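Home | Projects | Guidance | Take part | Contact

Call for participants: help us write good practice for folding at home
Posted February 2026 by the Plarnari project team

Plarnari is putting together a plain set of rules for people who record household tasks with hand-held grippers, and we would love your help! Laundry comes first. We have 88 draft rules so far, and plenty of them need testing by people who fold clothes in their own bedrooms, on their own beds, with their own things nearby.

You don't need a technical background. We'll lend you a gripper and walk you through it in a short call. After that you'll do 3 sessions at home, folding whatever light clothing you like, and tell us which rules made sense and which got in your way. Expect strong opinions to be welcome - the section on where to grip a garment has been rewritten more often than any other. 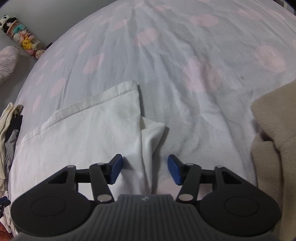
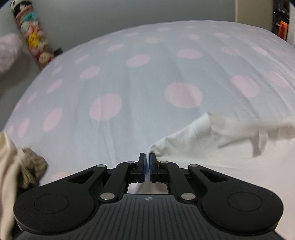
White cloth on a dotted sheet, with the fingers open in one picture and closed on a corner in the other.

Zaten, who took part in the first round, told us the rule on personal belongings should come before anything on technique, and that people ought to be able to delete a session without giving a reason. Both changes are in the current draft, and Zaten is still arguing for a shorter page on camera angles.

What we ask of you
- You are 18 or over and have a bed or table to fold on
- Everyone you live with has agreed to recording
- You stop if a finger or joint catches on fabric, and note it down

Places: 200, open to homes in Rurkik and Guo
To apply, send us a few lines on how you do your laundry and which days suit you. Left-handed folders, please do get in touch - the draft is thin on that side.

Take part | Read the draft rules | Back to top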